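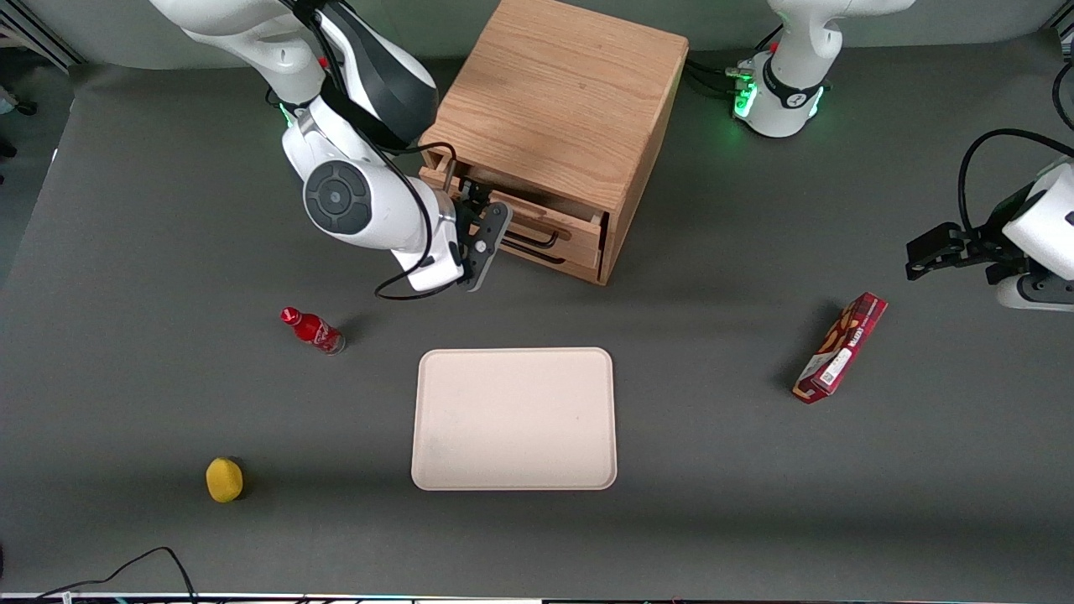 Vindex Two-Arm Bench Station

For the jobs on your floor that everyone is qualified to do and everyone hopes someone else is doing

The Vindex is a bench-height station with two arms, a gripper on each, and more patience than your whole second shift. It opens drawers, moves small goods and puts things on trays. It will do this all day without once asking who left the drawer open.

Item no. 1149
Lead time: 10 weeks

What it changes

Grasent, who pack mixed gift cartons, put in their first station in March. Before that, four packers took turns at the tray bench and kept a rota for it, with trades, debts and at least one grudge. The rota is gone. The packers now set up the bench, load the next job and step in when an item lands somewhere silly.

"I was told it would free me up for higher-value work," says Narayanan Bhat, packing lead. "So far the higher-value work is mostly labels. But my wrists don't hurt, and I get to finish a cup of tea."

Setting up a drawer or bin takes some fussing at first.

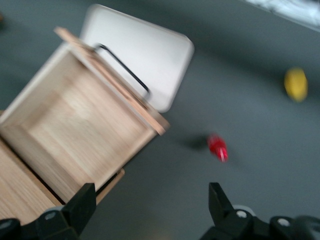
Budget a full afternoon for each new container, and let the person who normally does the job run the session. They know which drawer sticks. The engineer doesn't, and will find out slowly.

What it doesn't change

You still need people. The station has no opinion about a crushed carton unless someone has given it one, and it can't answer the phone. Kumaresan Salian, who looks after installations at Coltmont, asks every customer to name one operator per shift with the authority to stop the thing. Pick somebody who will use it.

Goods it gets along with

- Bottles, upright or on their sides
- Sponges and other soft items, with a lighter grip setting
- Long, slim cartons, picked up across the narrow side
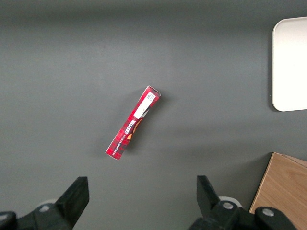 In the crate

Two arms, two grippers, Akpalu control box, cable set, 239-page manual. Operators get the short version, printed on a card. Spare finger pads are sold separately, as you probably guessed.

Service visit every 2000 running hours. Call Coltmont for a quote.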